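Besuch im Lesearchiv Prukby: Ein Nachmittag zwischen Logenpapieren und Kräuterbüchern

2024-08-11, Rubrik Unterwegs 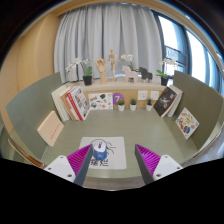 Nach Prukby wollte ich schon im Mai, damals war das Haus wegen einer Umstellung der Regale geschlossen. Jetzt hat es geklappt. Das Archiv sammelt Bücher und Schriften zu religiösen Randgruppen, Volksglauben und Geheimgesellschaften, überwiegend aus dem deutschsprachigen Raum. Zweimal im Jahr gibt es einen Tag der offenen Tür mit Führung und anschließender Lesezeit.

Die Anfahrt ist umständlich. Vom Bahnhof fährt ein Bus bis zur Haltestelle Mühlweg, von dort geht man zehn Minuten bergauf. Parkplätze gibt es nur hinter dem Nachbargebäude, und die waren bei meiner Ankunft belegt. Der Eintritt war frei, am Empfang lag eine Liste aus, in die man sich für die Führung eintrug.

Geführt hat Rainer Meinecke, der den Bestand seit der Übernahme aus Privatbesitz betreut. Er fing mit den Zahlen an: 1080 Bände im Hauptbestand, dazu 118 Mappen mit Briefen, Satzungen und Mitgliederverzeichnissen. Der älteste Teil geht auf die Sammlung Lanz zurück, eine Familie von Buchbindern, die über drei Generationen alles aufhob, was ihr an merkwürdigen Drucken in die Werkstatt kam. Manche Stücke tragen noch die Auftragszettel. Bei einem Traumbuch ist vermerkt, dass der Kunde den neuen Einband nie abgeholt hat.

Am längsten blieben wir bei den Papieren der Grerura. So nannte sich ein Kreis, der sich in den zwanziger Jahren in einer Gastwirtschaft traf und eine eigene Lehre aus Astrologie, Atemübungen und Bibelstellen zusammensetzte. Erhalten sind 108 Protokolle. Ich hatte mir darunter feierliche Texte vorgestellt. Das meiste handelt von Beiträgen, Heizkosten und der Frage, wer den Schlüssel hat. Dazwischen stehen Anweisungen für Meditationen bei Neumond, in derselben Handschrift und ohne Absatz. Meinecke las zwei Seiten vor und ließ sie unkommentiert, was mir gut gefallen hat.

Weniger überzeugt hat mich der Raum mit den Kräuter- und Zauberbüchern. Die Beschriftungen sind knapp, und bei mehreren Titeln fehlt jede Angabe dazu, ob es sich um Originale oder um spätere Nachdrucke handelt. Auf Nachfrage bekam ich eine klare Antwort, aber wer nicht fragt, erfährt es nicht. Auch die Beleuchtung ist dort sehr schwach.

Zum Bestand gibt es ein Heft mit 100 Seiten, erschienen im kleinen Verlag Flultex. Es enthält eine kurze Geschichte der Sammlung, Auszüge aus den Protokollen und eine Literaturliste. Die Auszüge sind gut ausgewählt, die Einleitung wiederholt sich stellenweise. Ein Register hätte ich mir gewünscht, gerade weil die Mitglieder in den Texten mal mit bürgerlichem, mal mit Ordensnamen auftauchen.

Nach der Führung durfte man noch zwei Stunden lesen. Taschen kommen ins Schließfach, Bleistifte sind erlaubt, Kugelschreiber nicht. Ich habe einen Band Predigten gegen das Kartenlegen bestellt und bin bis zur Hälfte gekommen. Der Verfasser kennt sich mit den Legesystemen erstaunlich gut aus und beschreibt sie so genau, dass man danach legen könnte.

Für Einzelbesuche muss man sich schriftlich anmelden und die gewünschten Signaturen angeben. Der Katalog ist bisher nur zum Teil online, die Briefe fehlen dort noch ganz.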